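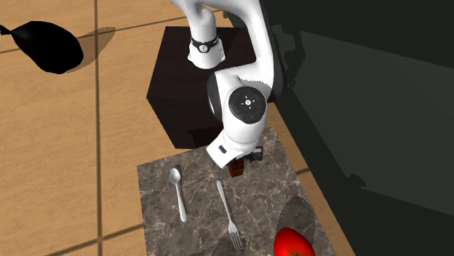 **Figure 4.1** A simulated arm on its pedestal, with a fork, a spoon and a tomato on the counter.

# Chapter 4: Test the Bench Before You Build It

By now you have a parts list and a sketch of your workbench. In this chapter you will build the same bench in a simulator and run the arm there first. A mistake in software costs you a restart. A mistake in the shop can cost you a gripper.

The project in this chapter follows a build by Kenneth Niven, who set up an arm in the Unduvia shared workshop. He wanted it to clear small items from a counter. His budget was $3000, and he spent $2622 of it, most of that on the arm. He modeled the pedestal and the counter before he drilled a single hole, and he moved the pedestal twice in the model.

Look at how close the pedestal stands to the counter in Figure 4.1. Placing the base near the work shortens the reach, but the arm must bend sharply to bring its gripper down. You will measure that bend in Section 4.3.

The flatware is a harder test than the tomato. A fork lies low against the stone, and the fingers have little room to get under it. Start with the tomato, then move on to the spoon.

**Before you begin**

- Finish the joint limit table from Chapter 3.
- Measure your own counter and pedestal.
- Set the arm speed to 25 percent.

## 4.1 Setting Up the Base

Open a new project and name it Postine. Place the pedestal first and lock it to the floor.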